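Skutthorpe Lost Property Register - cleaned edition

README, last touched 28/07/2021

What you are getting

297 rows, one per item handed in at the Skutthorpe branch library and typed up from three ledgers, two of which have been near a radiator. Umbrellas make up 133 of the rows. If you came for something other than umbrellas, please adjust your hopes now.

Files

register.csv - the register
places.csv - where things were found, in the words of whoever found them
spelling.txt - every spelling of "umbrella" in the ledgers, kept for morale

Columns

item - what the finder said it was. "Thing, metal" is a real entry and has been left alone.
found_at - a code that matches places.csv. KAL is the Kaltley reading room. NIN is the Ninh bequest shelves, where people mostly lose gloves.
month - month only. The ledgers are vague about days and I have not tried to improve on them.
claimed - yes, no, or disputed. There are 3 disputed rows and all of them concern the same scarf.
notes - free text. Contains opinions.

Known problems

September is far too large. One clerk saved up a whole summer of finds and entered them in a single sitting, in green ink. You can't pull them apart again, so please don't publish a chart with a September peak and a theory to go with it. It has been done.

Blank cells mean "not written down". A dash means the clerk wrote a dash. I don't know what the clerk meant by it.

20 rows have a color but no item. They are sorted to the bottom, where they can't hurt anyone.

Software

I cleaned the ledgers with Wudness, a small script in the same folder. It trims spaces, fixes case and gives up politely on anything else. Run it from the folder it lives in or it will complain about paths.

Terms

Use it for what you like. Say where you got it. Owners' names were removed before I typed anything, so please don't write to ask for them.

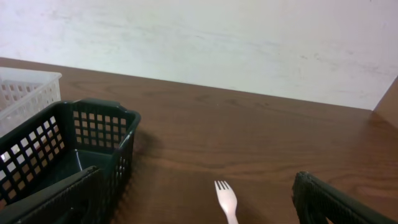
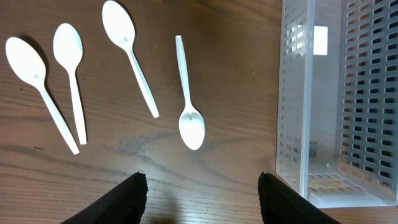
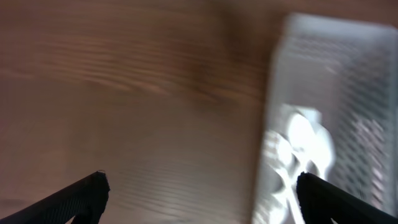
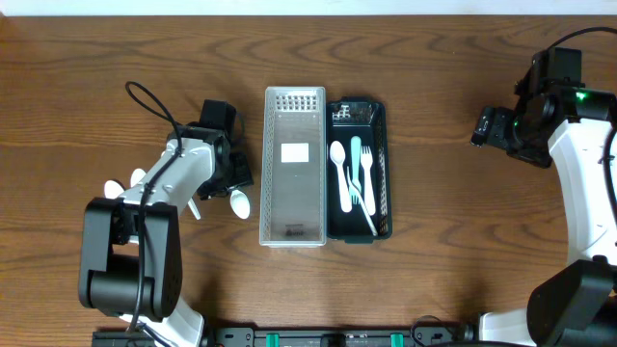
Zerrin Akbulut

Corrections

Send the row number, the old value and the new value, in that order. "Some of the hats look wrong" is hard to act on, though I did look at the hats, and yes.

If you think you own the scarf, you will need to join the other two.

Changes since the first edition

Merged "brolly" into umbrella.
Split "gloves" from "glove".
Put "brolly" back in the notes column after complaints.
Removed a duplicate walking stick, then restored it when the second walking stick was found behind the door.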